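Unit 3: Lithium Polymer Packs for Radio-Controlled Models
Selection, Charging, Storage and Disposal

Course handout, Clonell Technical Evening Program
Instructor: Genji Mizuno
Revised Sep 24, 2022

Purpose of this unit

This handout accompanies the third lecture of the course and should be read before the bench session. It covers the lithium polymer packs used in radio-controlled cars, boats and aircraft. Nickel-metal hydride packs were treated in Unit 2 and are mentioned only where a comparison is useful. Students who missed Unit 2 should read its section on connectors first, as the same connectors are used in the exercises below.

3.1 Reading the label

A pack is described by its cell count, its capacity and its discharge rating. The cell count is written with the letter S. A 2S pack has two cells in series and a nominal voltage of 7.4 volts; a 3S pack has three cells and a nominal voltage of 11.1 volts. Nominal voltage is a working average. Each standard cell reaches 4.2 volts when fully charged, and a 3S pack fresh from the charger will therefore measure 12.6 volts.

Capacity is given in milliamp-hours. A pack marked 2,000 mAh can in principle supply two amps for one hour. Run time in a model depends on gearing, weight, surface and driving style, and students should not expect two packs of the same capacity to give the same run time in different vehicles.

The discharge rating, or C rating, is multiplied by the capacity in amp-hours to give the maximum continuous current. For a 2,000 mAh pack rated at 20C, the calculation is 2 x 20, giving 40 amps. Many labels also carry a burst rating. The burst figure applies for a few seconds only and is not to be used when matching a pack to a speed controller.

Makers do not all test their packs in the same way, and a printed rating should be treated with some caution. The bench session includes a comparison between a Skoteo pack and a Jurcombe pack with identical labels, both measured under the same load.

3.2 Matching the pack to the model

Three checks are required before a pack is fitted. The voltage must fall within the range accepted by the speed controller. The continuous current available must exceed the current the motor will draw under load. The pack must also fit the tray without being forced, with the leads clear of the drive shaft and any moving part.

Hard-case packs are preferred for cars and trucks, where stones and impacts are common. Soft packs are lighter and are normal in aircraft. A soft pack may be used in a car only if the tray is fully enclosed.

Wire gauge is often neglected. Most leads supplied with small packs are 16 gauge or thicker, and an adapter made from thinner wire will become the weak point of the circuit. Adapters should be kept short and should be left out altogether where the connector can be changed. 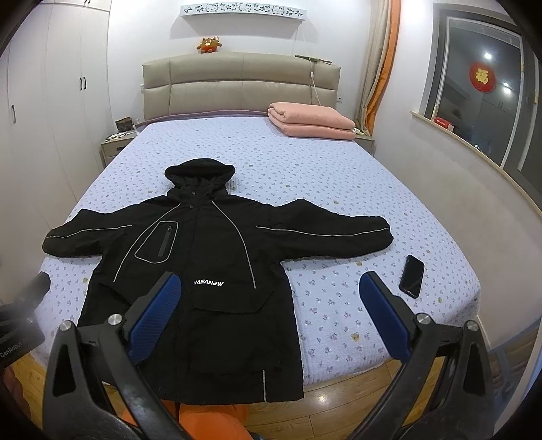
Connector changes are to be carried out one lead at a time. The positive lead is cut, stripped, soldered and insulated before the negative lead is touched. Cutting both leads together with one pair of cutters will short the pack. Students will practice this procedure on discharged dummy packs before working on a live one.

3.3 Charging

Lithium polymer packs must be charged with a charger designed for them, in balance mode, with both the main lead and the balance lead connected. The balance lead allows the charger to read each cell separately and to correct small differences between them.

The standard charge rate is 1C. For a 2,000 mAh pack this is two amps. Some makers permit a higher rate, and where this is printed on the pack it may be used, although the course does not require it. The chargers on the benches are the Aoki two-channel model. Channel settings are stored from the previous user and must be read and confirmed each time.

The following rules apply in the workshop:

Set the chemistry, cell count and current before connecting the pack.
Place the pack on a non-flammable surface, away from paper, fabric and solvents.
Remain in the room for the whole of the charge.
Stop the charge at once if the pack swells, smells sweet or becomes hot to the touch.
Allow a pack that has just been run to cool before charging it.

3.4 Discharge limits

A cell should not be taken below 3.0 volts under load. The low-voltage cutoff on the speed controller must be enabled and set to the correct type. For ordinary use the course recommends a cutoff of 3.3 volts per cell, which leaves a margin for uneven cells. A pack that has fallen below the limit is not to be revived by charging it in nickel mode. This practice is described on a number of hobby forums and is prohibited in the workshop.

3.5 Storage and transport

Packs that will not be used within a few days should be brought to storage voltage, normally 3.8 volts per cell. Most modern chargers have a storage program that will charge or discharge the pack as needed. Packs left full for long periods lose capacity and may swell.

Storage should be cool and dry. Packs are to be kept out of parked vehicles in warm weather and are never stored while connected to a model. During transport, each pack should have its terminals covered and should be protected from crushing. Airline rules differ, and travelers should check with the carrier before packing.

3.6 Inspection and disposal

Inspect every pack before and after use. Look for swelling, punctures, dents in the case, damaged insulation and loose connector housings. Measure each cell and record the values in the log sheet at the back of the course folder. A difference of more than 0.1 volt between cells after a balance charge should be reported to the instructor.

A swollen or punctured pack is withdrawn from service and moved to the outdoor metal bin. It must not be pressed flat, pierced or placed in household trash. Retired packs should be taken to a battery collection point, with the terminals taped.

Exercises for the bench session

Calculate the maximum continuous current of the pack issued to you and compare it with the rating of your speed controller. Record the resting voltage of each cell before and after charging. Replace the connector on a dummy pack and have the joint inspected before heat-shrink is applied.

Completed log sheets are due at the start of Unit 4. Safety glasses are required at the soldering stations.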